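Handheld gripper jaw closes but won't reopen until I restart - anyone seen this?

Asked by Mahfuz Navaratnam
Tags: handheld grippers, end effectors, faults

Hi all! We've been recording two-handed tabletop work with a pair of handheld grippers and it's the most fun I've had in a lab in years. One problem is driving me up the wall, though. The left gripper closes fine, then every so often the jaw stays closed when I let go of the trigger. No error, nothing odd in the log, and the status light stays green the whole time. If I power cycle it the jaw opens and I get another good stretch before it does it again.

Last time it let go on its own with my finger right next to the jaw. No harm done, but it made me jump, so I've stopped using it until I know more. Firmware is whatever came on it in December. The right one has never done this.

What I've tried so far: new cable, different USB port, swapped triggers between the two units (the fault stayed with the left body, so I think the trigger is in the clear). I work over a metal cart with dividers, mostly sorting small things between the sections.
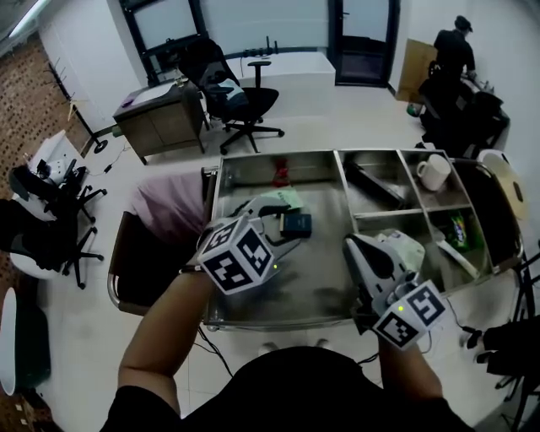
Can a gripper stick closed while its status light is still green?
On most handheld units the light only tells you that the board has power and is talking to the computer. It doesn't check whether the jaw has reached the position it was told to go to, so a jammed linkage or a stalled motor can sit behind a green light all day.

2 answers

Vesna Georgiou
Accepted answer

Oh, I know this one! We had the same thing on a unit at Tomstead and I was so happy when we found it. Look at the small pinion behind the jaw. Ours had a chipped tooth, and when the jaw closed hard on something thin the gear rode up and wedged. Restarting made the motor run its homing move, and that kicked it loose. It would also explain the sudden opening you got, so please keep your fingers out of there.

Do this with the power unplugged:
Take off the jaw cover (4 screws, mind the short one).
Move the jaw by hand through its whole travel. You're feeling for a notch.
Turn the pinion slowly under a good light and check every tooth.
Wipe off the old grease before you put new on. Ours was full of grit.

We were at 3,000 cycles when the tooth went. Now I check at every 1,000 and it has been lovely ever since. Also lower the closing force if your software lets you - we run ours at 46 percent and it still holds everything we need.

Comment from Mahfuz Navaratnam: Found it!! Two teeth chipped, right where you said. New pinion ordered, and the cover is staying off the bench until it gets here so I don't lose that short screw. Thank you so much.

Debashish Uddin

could be static from the metal cart? we put a rubber mat down on ours and it stopped dropping out. different gripper though, and it was losing the connection, not sticking. worth a try anyway, mats are cheap

Comment from Malsha Kodikara: A mat won't fix a chipped gear, but I like having one for the noise.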